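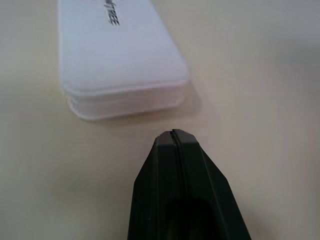

Search our site Type and press Enter

About Orkell

Orkell is a small school of bookbinding and paper repair. We teach adults in the evenings and on some mornings, and in the summer we have a short course for teenagers. Our rooms are on the upper floor of the old Kuvgate printing house, where the stairs are steep but the light is very good until late afternoon.

The school was started by Jayanthi Pinto and Horațiu Pascu. They met when they were both repairing ledgers for the same archive, and they used to share one press, so each of them had to plan the day according to the other. Jayanthi learned binding from her uncle, who kept a shop under the name Bhat and made account books for traders. Horațiu came to it from music. He was restoring scores for an orchestra library and noticed that he liked the sewing more than the concerts.

In the first winter we had seven students and they all sat at the same table. Today the groups are larger, but we still keep them small enough that the teacher can stand behind every person and look at the hands. A sewing mistake in the first section is easy to correct at once, and very hard to correct when the spine is already glued.

What we teach

The beginners' course starts with folding. Many people are surprised that we spend the whole first evening on this. We fold with the grain and against the grain, we wet the paper and watch how it curls, and only then do we take the needle. By the end of the course every student has made a pamphlet, a notebook with an open spine and one hardcover book with a rounded back.

After this you can continue with the repair course. You bring your own damaged book, please not a valuable one, and you learn to clean the pages, to mend tears with Japanese paper and wheat paste, and to put back a loose cover. We cook the paste ourselves in the morning - it doesn't keep well for more than a few days, and the one from a jar behaves differently.

We also have a course in paste papers and simple marbling, which Jayanthi teaches in February, when the building is quiet and we can use the long corridor for drying.

Rondolance

Rondolance is our lending shelf. It has some 800 books about binding, paper, leather and type, in several languages, and most of them were given to us by binders who retired. Students can take home two books at a time. If you find a pencil note in the margin, please leave it there. Several of these notes are more useful than the printed text.

Work for libraries and private persons

Between the courses we accept a limited amount of repair work. We do family Bibles, cookbooks, school registers and similar things. We don't remove stamps or signatures of earlier owners, and we don't trim old pages to make them look even. Before we begin, you will receive a written estimate, and if we think the book should be left as it is, we will tell you so.

Visiting us

You are welcome to come and see the rooms before you register. The best time is after 4 p.m., between the day work and the evening class. Please ring the lower bell, the upper one belongs to the tailor. For questions about dates and fees, write to Horațiu. For questions about a particular book, write to Jayanthi and attach a photograph of the spine and of the inside of the cover.

2 comments
Share 7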